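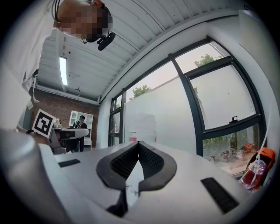 The Lemon Tree

Posted November 2022 by Bouchra El Khatib
Last updated: January

Search this site Type a word and press enter Clear

I was supposed to be selling the lemon tree. I want that on the record, because my brother Taha tells it differently and he wasn't even there for the first bit.

Mum had gone into the unit at Werngate in the winter and the new place had a balcony the size of a bath mat, so the tree had to go. It was in a half barrel by the back steps and it hadn't given us a decent lemon in years. I put it online for $40, pick up only, bring a mate. I got a lot of messages asking if it was still available and then silence, you know how it is, and then I got Mr Dehghan.

He rang. He'd found the number and he rang it, on the landline, during tea.

"What has it been fed?" he said.

I said I didn't know, tea leaves mostly, and there was such a long pause I thought he'd hung up.

He turned up on the Saturday in a ute with a mattress in the back (for the tree, not for him) and a woman called Lesego driving, who told me she lived over the road from him and had been promised lunch. He was a tall old bloke in a very good jumper. He walked straight past me, got down on his knees on the concrete and put his whole arm into the barrel up to the elbow.

"Wet feet," he said. "Poor thing."

Well, I felt terrible. I'd been watering it every night since Mum left, it was the only job she'd given me. I said so, and my voice went a bit funny, and Lesego looked at the sky and asked if she could use the loo.

Mr Dehghan didn't get up. He said his wife had kept 11 citrus in pots, back when they had the house in Pravik Street, and she'd talked to all of them and he hadn't been allowed to touch a single one. After she died he'd killed nine. He said it in the way you'd tell someone the bus times. The two that were left were a mandarin and a lime, and he'd learned everything he knew from not killing those.

"So what do I do?" I said.

"You are selling it to me," he said. "You do nothing."

And then neither of us moved. I had the two twenties in my hand by this point – he'd paid me at the gate, very correct – and I stood there looking at the tree and the tree looked awful. Yellow leaves, one knobbly lemon down the back. Mum used to hang the tea towels on it when the line was full.

"I don't think I want to," I said.

I thought he'd be cross. He'd come all the way from the other side of Zernerley, with a mattress! He just held out his hand and I thought he wanted his money, so I gave it to him, and he put it in his pocket and held out his hand again. He wanted helping up.

We spent the afternoon on it. He had me drill holes in the barrel, and Lesego went off for a bag of the good mix and came back with two and a roast chook. Taha arrived in the middle of all this to help carry a tree out and found three people with dirt to the armpits eating chicken off the lid of the esky. He says I'd been conned. Conned out of what, I asked him, and he couldn't tell me, and had a drumstick.

It was nearly dark when they left. Mr Dehghan told me no water for 10 days unless the top was dry to the second knuckle, and he took hold of my finger and showed me which knuckle he meant. Then he went back for the lemon. Twisted it off, smelled it, and put it in his jumper.

"For the petrol," he said.

He rings on Sundays now, still during tea. Mum's started picking up when she's over and they argue about fertiliser. Last week she had him on for so long her soup went cold, and I had to take the phone off her to tell him there was a flower.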